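Home | Food | Travel | Home & Garden | Archive | Subscribe

FEATURES

The Year I Fell for Dumplings

19 April 2023 | 6 comments | 751 shares

I did not grow up with dumplings. I grew up with casseroles, and I still love a casserole, but somewhere in my forties I ate a plate of pork and chive dumplings in a strip mall next to a tire store and I have been a little bit ridiculous ever since.

The place was called Nikonden and it had maybe a dozen tables, most of them wobbly. I'd gone in because it was raining and my car was up on the lift next door. I ordered by pointing. By the time the mechanic called I was on my second plate and didn't want to hear from him — he could have kept the car until supper!

After that I went back every week, and every week I came home thinking, well, how hard can it be? (Hard. It can be very hard.)

My first batch fell apart. I'd bought the wrappers frozen and rushed the thawing, so they cracked along the edges, and I'd overfilled them because I'm greedy. What I had at the end was a pot of cloudy water with meatballs in it. We ate it as soup. My husband called it "very nice soup," and he's a kind man.

So I started making the dough myself, which sounds like showing off but is the easiest part of the whole business. It's flour and water! I use 200 grams of plain all-purpose flour and add hot water a splash at a time, stirring with a chopstick until it looks shaggy and hopeless. Then I knead it until my arms complain, cover it with a bowl, and go do something else for half an hour. The resting matters more than the kneading. I skipped it once and the dough sprang back at me like a rubber band every time I rolled it.

The filling is where people get opinions. I salt the cabbage, leave it, and squeeze it in a dish towel over the sink, and you would not believe how much water comes out of one small cabbage. Ginger, scallions, soy sauce, a spoonful of sesame oil, ground pork with some fat in it. I stir it all in one direction because a cookbook told me to in very stern language, and I'm scared to find out what happens if I don't.

Then the pleating. Oh, the pleating. I watched videos. I practiced on the couch with circles of felt (my daughter's idea, and a good one). Mine still come out looking like little coin purses somebody sat on, but they hold shut and I've decided that's the whole job.

For cooking, I went back and forth between frying and steaming for months. Frying gives you that crackly brown bottom, and I'll never say a word against it. But steaming is what I do on a weeknight, because I can set it going and wash up while it works.
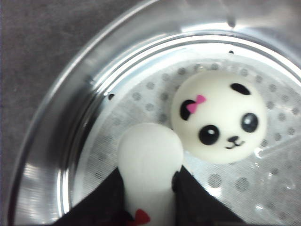
The one thing I'd tell any beginner is to line whatever you're steaming on. Cabbage leaves, parchment with a few holes poked in it, lettuce if that's what you have. I lost a whole round of shrimp dumplings to sticking before I learned that, tore every last bottom off, and stood there eating the insides with a fork. Leave a finger's width between them too. They swell up, and once two of them touch they're married.

I've started making a big batch on Sunday afternoons now, radio on, flour everywhere. They freeze beautifully if you lay them out on a tray first and bag them once they're hard. In May my sister is coming to stay and she's already put in her order: 2 kinds, pork and mushroom, with the vinegar dip and plenty of it.

Nikonden is still there, by the way, and I still go. Theirs are better. I order the same plate, and I watch the pleats very carefully before I eat them.

READER COMMENTS

chivetalkin: Felt circles!! I'm trying this tonight with my kids. We've been wasting so much dough.

Marbled_Rye: Napa cabbage for the liner, always. Regular green is too stiff unless you blanch it first.

potluckqueen: "very nice soup" ha, I married the same guy. What do you put in the vinegar dip?

sundaybatch: Do you steam yours straight from the freezer? Mine go gummy if I let them thaw.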